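Notice of Termination

The letter was one page. It gave the employer as Pladomero Pty Ltd, the position as Bench Technician Level 2, and the reason as redundancy. It was dated 2020-09-01 and took effect at the close of business. Clause 14 of the contract required four weeks' notice or payment in place of it. The letter mentioned neither.

She read it twice at the kitchen table and put it in a plastic sleeve. Then she opened a spreadsheet and made three columns: date, event, document.

The first entry was from May. She had reported that the overtime on the refurbishing line was being recorded as training, which was unpaid. The report went by email to the operations manager, with a copy to payroll. Payroll replied that the matter had been noted. The operations manager did not reply. In the weeks after that her shifts went from five to three, and her access to the parts store was withdrawn.

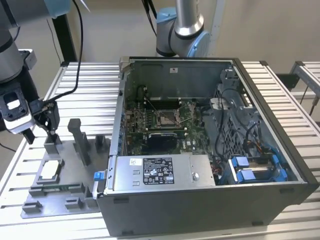 Desktop unit open on the bench, power supply nearest.

The second entry was the overtime itself. She had kept her own record in a school exercise book, start and finish times in blue pen, initialled at the end of each shift by no one but herself. The total came to 147 hours. She entered each shift on a separate row and left the payslip column blank where the payslip showed nothing.

The employment lawyer's office was above a pharmacy. Ragnarsson was the name on the door, though the founding partner had retired and the lawyer who saw her was a much younger woman with a cold. The first consultation cost $200 and lasted fifty minutes. The lawyer turned the exercise book over, looked at the back cover, and asked whether the pages had ever been removed.

"No," she said.

"Did you write it up on the day, or later?"

"On the day. In the car."

The lawyer wrote this down. She explained that there were two matters and that they should be kept apart. The wages were a debt, and the record was evidence of the debt. The dismissal was a separate question, and turned on whether the position had truly been made redundant or whether the work was still being done under another title. The time limit on the second was short. The time limit on the first was not.

"Is the work still being done?" the lawyer asked.

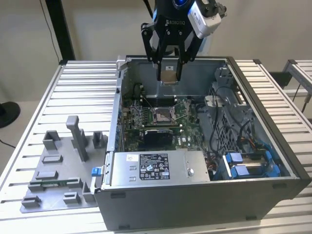
She thought about the work before she answered. It arrived from Polluvex, the leasing company, in pallets of returned office machines, and left as graded stock. Between those points each unit was opened, inspected, stripped of what could be resold and rebuilt to one of several standards. With the processor out and the retention lever up, a motherboard looked much the same whichever company had owned it. The Polluvex contract had two years left to run. The week before the letter, Pladomero had advertised for a Process Support Associate, and the duties listed were hers, in her order, including a spelling mistake she had made herself when asked to write them out.

She had printed the advertisement. She took it from the sleeve and put it on the desk.

The lawyer read it to the end and blew her nose.

"Who asked you to write out your duties?"

"Operations. By email."

"You have the email?"

"Row nineteen."

The application was lodged that afternoon. Pladomero's response came through its insurer, Lollon, and ran to eleven pages. It denied that the overtime had been worked. In the alternative, it said that the overtime had been worked but had not been authorised. In the further alternative, it offered $2000 on a without-admission basis, in full settlement of both matters, conditional on a statement of service and a confidentiality clause.

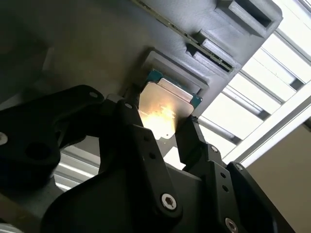
The lawyer went through the offer with her by phone. The amount was less than the notice period alone. The confidentiality clause had no end date. The statement of service gave her start date incorrectly, by a year, in the employer's favour.

"You don't need to decide today," the lawyer said. "It's open for a week."

She wrote the offer into the spreadsheet and gave it a row number. In the document column she typed the name of the file. She then checked the start date against her first payslip, scanned the payslip, and sent it to the lawyer with a two-line email declining the offer and asking what the conciliator would need to see.

The reply came before five. It asked for the exercise book, the original, by hand.

She put it in the sleeve with the letter and went to find her car keys.

2 comments
Share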